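# Teaching by Hand, Up Close

Some pictures from our teleoperation afternoons at the Donirton workshop, April 21, 2026 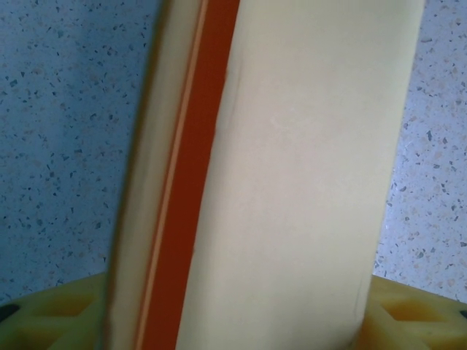
*Wrist view, block between the two yellow fingers. Look at that red stripe, and all those speckles behind it!*

I love this angle more than any other we record. From across the room you see an arm and a person moving a controller, and it all looks pretty calm. From the wrist you get what the operator is really working with — a big cream face, a long edge leaning off to the right, and two fingertips at the very bottom of the view.

The task we're teaching is about as plain as they come: pick up the block, turn it, set it down inside a taped outline. Teresa Bielecka drives most of the runs, with Hugo Gaillard taking over when her wrists get tired (it happens sooner than you'd think). We're at 195 demonstrations so far, and 51 of those were done by hand, with one of us holding the arm and walking it through the motion while it went limp and let us lead. The rest were by remote control.

Both ways are fun, and they feel completely different! Hand guiding is slow and sort of friendly, and you feel every joint. Remote control is twitchy for the first 10 minutes or so, and then something clicks and you stop thinking about your own hands. Makis Kouris picked it up in two tries and has been unbearable ever since.

A tip if you're trying this at home or at school: practice with only the wrist view on your screen. Up this close, the object hides a lot of the surface behind it, and you learn to steer by its edges. Teresa lines up on the long straight one. Hugo swears by the stripe.

We've been naming our sessions, and this batch is Slanina. The next one gets softer objects, starting with a sponge and a rolled sock, and I can't wait to see what the fingers make of those.

Photos and notes by Raphaël Langlois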